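Shop Tips: Hand-Held Grippers on a Shared Bench

Posted Sunday, September 6, 2020, by Reto Ortner

Most of these come out of the pair of hand-held grippers we have been building at the Evdale shop. They should work for any small tool with jaws and a cable on it.

Cover the bench first. A plain white sheet over the wood makes dropped screws easy to find, and it keeps black jaws from marking the table. Smooth it toward the edges. If it creeps, tape it underneath, not on top where your wrists drag.

Route the cable before you tighten anything. Hold the gripper the way you plan to use it, reach to the far side of the bench, and see where the cable wants to go. Then clamp it. Dana clamped hers first and had to redo both handles. Leave enough slack that the cable can hang over the table edge without pulling your hand down.

Drill extra holes in the top plate. We used flat metal and ended up moving the mount twice in February. Deburr both sides with a larger bit turned by hand.
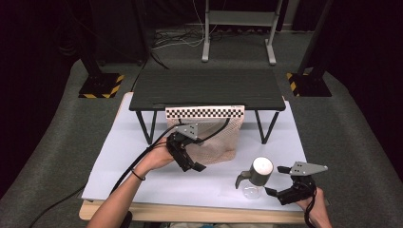 Check the jaw opening against real kitchen things. A block of scrap wood is too easy. Glass tells you more, especially anything with a handle or a spout that gets in the way of one finger. Go slowly and keep a towel close.

Use a soft bag or netting as a second target. Mesh catches on every sharp corner, so it is a quick way to find the edges you forgot to file. If a jaw snags, mark the spot with a pencil and take the gripper apart that evening while you remember which side it was.

Screws: put a drop of medium threadlocker on the finger screws once you are happy with the fit. Before that, leave them dry. Ours backed out after 200 squeezes with no threadlocker and were still tight at 700 with it. Write the count on masking tape and stick it on the handle.

Springs: the Drivetti set we bought was too stiff for anyone with small hands. Cutting a coil off makes a spring stiffer, so don't do that. Buy the next lighter one.

Curved fingers or blocks? We made both. Blocks are quicker to cut and better for flat things like boxes. A curved finger takes longer to sand, but it reaches down beside a tall container and is less likely to tip it.
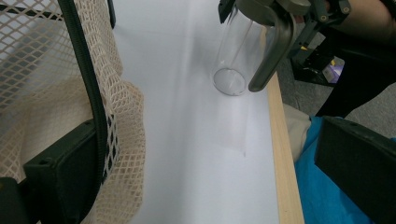
Curved finger against the side of a clear cylinder.

For smooth cylinders, close the jaws low, near the base. Squeeze until the fingers touch and stop there. If the piece turns when you lift, add a strip of thin rubber to the inside of the finger. Contact cement holds better than double-sided tape. Let it sit overnight.

Cost so far is $65 for the pair, not counting scrap from the Agbenyega bin. Please put the metric taps back in the drawer when you are done with them.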